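2 min read

Moving to the Varcombe surgical skills evenings: FAQ

When does it start?
Doors at 5, bench work from 5:20. June onward, same room as before, Sternham building, second floor.

How many places?
16 per evening. Waiting list opens once those go. Please dont email twice, it puts you at the back.

Do I bring instruments?
No. Needle holders, forceps and scissors are on the bench. Own loupes fine.

What suture material?
Mostly 3-0 and 4-0. Silk for knots, absorbable for the deep layer. Ask for more if you run out.

Can I skip week one if I can already tie?
Sorry, no. Everyone does hand ties first, even the residents.

Cost?
$300 for the whole run, payable up front. Refunds until the week before, nothing after taht.

Parking?
Street only. Gate code is 1239 for bikes.

Do I get a certificate?
Attendance letter, signed by Catherine Nisbet. Not a competency sign-off, your own program does those.

What should I read first?
The wound closure handout. Skim the bit on wound edges, eversion especially.

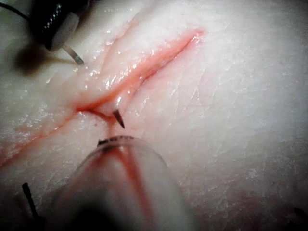
Severino Sotomayor wrote in that the handout should say more about bite depth, as he spent most of week two unlearning shallow ones.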